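The cream box with the brown lid

21/08/2025
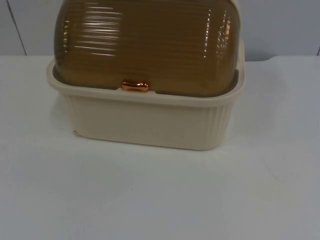

Smoky brown lid, cream base, and my favorite part, the little copper-colored handle.

I have been meaning to write about this box for weeks now, and every time I sit down to do it I think, who on earth wants to read about a plastic box? And then I go and make a cup of tea and see it on the counter and feel fond of it all over again. So you are getting a whole post about it, and if storage isn't your thing, I'll be back with the plum cake next week (I promise, I have the plums already).

Some background first. Our kitchen in Promden is small, and I don't mean small the way people on television say it while standing next to an island. There is one run of counter along the window wall, a stove at the end of it, and then the table, which does for meals, homework, bills, rolling out dough and anything else that needs a flat surface. When we moved in that January I had five boxes of kitchen things and a place to put two of them. I got used to living with stuff on top of stuff. You do get used to it. The tea lived in front of the rice, the rice lived in front of the good bowls, and getting the good bowls out for company was a ten-minute job.

Over the winter I decided I was going to sort out just one corner, the one by the kettle. I had tried doing the whole kitchen twice before and both times I ended up sitting on the floor at eleven at night, surrounded by lids, eating crackers. One corner seemed like something I could manage.

The trouble with the kettle corner was that everything in it was a packet. Tea bags in three sorts, the loose tea my sister sends, a bag of cough drops, the sugar sachets I can't stop bringing home from cafés, cinnamon sticks, a half-used box of filters for a coffee cone we broke long ago. All of it was leaning against the wall in a sort of drift, and whenever somebody reached for the peppermint, the chamomile went down the back of the toaster.

I tried a basket first, a nice one, and I still like it, but crumbs went straight through the weave and it had no lid, so with the stove so close everything in it got that faint sticky film. Then I tried a big cookie tin, and that was fine except you couldn't tell what was in it and you had to pry the lid off with both hands. My husband simply stopped putting things back in it. I would find the tea sitting on top of the tin, like a cat on a suitcase.

So what I wanted was a lid, but an easy lid, and something I could wipe. I looked for much longer than I should admit. I had 100 tabs open on my phone at one point (it stops showing you the number after that and I think it does it out of pity). I drove out to Potuser one Saturday, to the big homeware place behind the garden center, and walked up and down the storage aisle for an hour. They had some lovely things there in glass, but I have a history with glass, and they had clear plastic ones that looked like something you'd keep bait in.

And then I found this one on a bottom shelf at Padard, our own little housewares shop, five minutes from my door! I had walked past it all winter. It was between the dish racks and the clothespins, with a bit of dust on it, and I picked it up mainly because of the color of the lid.

I don't know if the color comes across as well on a screen as it does in person. It's a smoky amber brown, shiny, and you can see through it a little, so you get a faint darkness where the inside is and not much else. I find that just right. With a clear lid I'd be looking at my sugar sachets all day long. My grandmother had a set of brown glass dishes that she used for puddings, and the lid takes me right back to her table, the spoon going round the bottom, the custard skin I was never quick enough to get. I'm sure that is half the reason I bought it. The other half is the ribs. The lid is molded in ridges that run across it, one above the other, and when the light is overhead each one picks up a thin little white line. In the evening with the lamp on it's really quite pretty, for something that cost less than lunch.

The base is plainer, a cream-colored tub, rectangular, with soft round corners. I was a bit unsure about cream. Everything in our kitchen was white when we came, and I've always worried that cream beside white just looks like white that somebody forgot to clean. But put it under that brown and it's warm and a bit old-fashioned, like coffee with the milk next to it. It made me want to swap the dish towels, and then I did swap the dish towels, so there's another expense nobody had planned for.

Then there is the handle. It's tiny, a little tab at the front of the lid just above the rim, fatter at both ends and narrow in the middle, like a bone a cartoon dog would bury. It has a shiny metallic finish, orange one minute and pinkish the next. I take hold of it with a finger and thumb and up comes the lid, and that's all there is to opening it. I can do it with a teaspoon in the other hand. I can do it half asleep, and most mornings I do.

I washed it when I got it home, warm water and a drop of dish soap, and I dried it with a soft cloth since I'd been warned by a cousin that this kind of shiny plastic shows every scratch if you go at it with a scourer. The ridges do need a bit of attention. If you only wipe across the top quickly, the dust stays down in the grooves and you'll see it the next time the sun comes in. I go along them with the corner of the cloth, sideways, following the ridge, and it takes hardly any time. An old soft toothbrush is good for the line where the lid meets the base, too. Tea dust finds its way in there like you wouldn't believe.

Now, what to keep in it. I'll tell you what I tried, because I got it wrong the first time.

I filled it. Of course I did! I got so excited about having a proper place that I put in every packet from the drift, pressed them down with my palm and shut the lid on top. For two days it was perfect, and then we were all digging through it like raccoons to find the peppermint. So I took everything out again, spread it over the table and had a good hard look. The filters went in the trash. The cough drops went to the bathroom where they should have been all along. The sugar sachets, well, I kept a handful. I weighed the loose tea, just out of curiosity, and I had 300 grams of it, and I'm the only one in the house who drinks it, so half went into a jar at the back of the cupboard for later.

What was left fits with room to spare. I stand the tea bags up on end like cards in a file, with the ones we drink most at the front, and I cut down a cereal box to make a divider so the cinnamon and the sugar stay on their own side. I keep meaning to cover the divider in some nice paper. It still says "crunchy" on it.

My neighbor has the same box now (I'm afraid I went on about it over the fence) and she uses hers for bread rolls. I was doubtful, but she lines it with a clean napkin and says they stay soft until the next day, and she has teenagers so I don't suppose they get much chance to go stale. I've also thought it would be good in the bathroom for cotton balls and hair things, or on a desk for chargers. My daughter wants one for her yarn ends. I said she could have one for her birthday and she gave me a look.

A couple of things I'd mention if you're thinking of getting something like it. Measure the height under your wall cupboards before you buy, with the lid open as well as shut. The lid has a good high dome to it, and I hadn't thought about that at all until I was standing in my kitchen holding the box and looking up. Mine clears, but only because I keep it pulled forward a bit from the wall. And I wouldn't stand it right beside the stove. Ours is down at the other end, by the window, where the geranium used to be. The geranium has gone out on the step and seems happier for it.

I did ask at Padard whether they'd be getting other sizes, and the woman there thought there might be a smaller one coming, but she wasn't sure when. If it does come I would like it for the spice packets, which are my next corner. They currently live in a shoebox from a pair of Monti sandals, and the shoebox has lost one of its sides, and every time I open that cupboard a bit of cumin comes out to say hello.

So that's one corner done, and it has stayed done since spring, which in this house is a record. If any of you keep your tea some other clever way, do tell me in the comments, I love reading them. And if you know how to get the smell of old peppermint out of a basket, I'd like to hear about that as well. I've had it out on the line for two days and the whole yard smells like toothpaste.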